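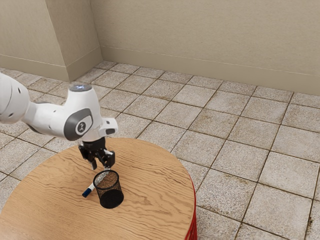
Notes for the Pistitz open day visit
Automation in Practice, handout 4

The coach leaves Durham at 9.30. Read this before you get on it.

You will see two things: a talk with simulated runs on a large screen, then a live arm in the hall. Keep them apart in your notes. A simulated gripper works in a room somebody has built for it, where friction, lighting and the weight of a pen are all numbers chosen by the people giving the talk.

Last May the Pistitz team quoted 80 per cent success at tidying a desk. We asked how many tries that covered. The slide said 200, all simulated. The live arm made 17 attempts while we stood there, and no score was given for those.

Questions to put to them:

Who sets out the objects, and does the arm get the same layout twice?
What counts as a success? Touching a marker, lifting it, or getting it into the pen holder?
Who presses reset, and is that run still counted?
Was the software trained on the same table it is tested on?

The Nyamweya stand will offer you a leaflet on their Pasar planner. Take one, and underline every claim that comes without a number of trials.

Write-up: one side of A4. Describe one failure you saw yourself, or say plainly that you saw none and for how long you watched. "Impressive" will lose you a mark.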